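Food Writing Workshop, Handout 9: Condiments and Memory
Notes by Joaquín Lagos

Shares 11 | Comments 3

Okay, so last session ran long (my fault, I got going on mustard) and we never reached ketchup. I'm putting it all down on paper so we can spend April on your drafts. 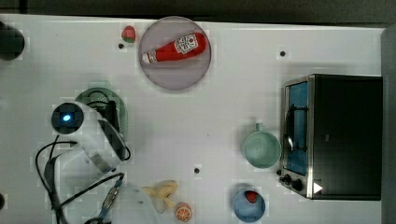
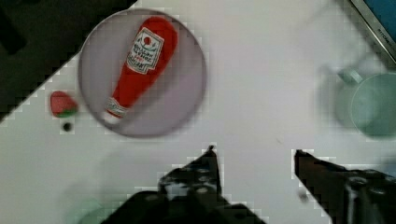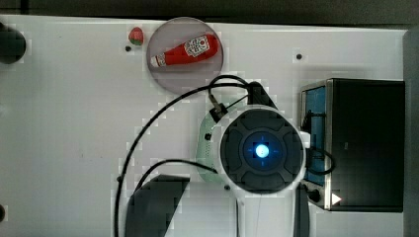
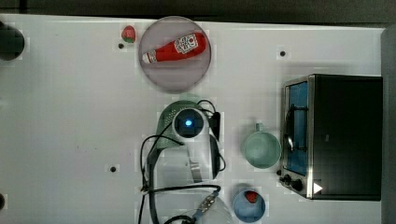
Ketchup on a plate, four views.

Ketchup is my favorite warm-up subject. Everybody has an opinion on it and hardly anyone has written that opinion down. When I was a kid in Munside we ate at my aunt's on Gough Street, and she kept the bottle upside down in the fridge door, propped against the pickles. I can still hear the noise it made! That noise got me through my first paid column, all 600 words of it, and I've been grateful ever since.

A little history, for those who asked. The word probably goes back to a fish sauce from southern China or Southeast Asia. English cooks got hold of the idea and made it with mushrooms, walnuts, even oysters. Tomatoes came into it in the early 1800s. If you want an odd evening, make the mushroom kind (salt, mace, patience) and put it on eggs.

Now the writing part. Most first drafts I see go straight to taste, and then they get stuck at "sweet" and "tangy." Try starting somewhere else. Who was allowed to touch the bottle? What did your family put it on that embarrassed you in front of friends? One student wrote a whole page on packets hoarded in a glove compartment, and I'd have read three more.

For next time:

Read page 223 in the course reader, the Dilby diner piece. Mark every spot where the writer makes you hungry.

Write one page on a condiment you dislike. No jokes in the first paragraph, please.

Bring a jar or bottle if you like. We'll do a tasting if there's bread.

Comments

marnie_k: Does hot honey count as a condiment?

J. Lagos: Yes, and I want to read that page.

Pete from Dilby: Made the mushroom one. Way too much mace, but my wife liked it.

Questions: leave a note at the workshop desk | © Munside Food Writing Workshop | Back to top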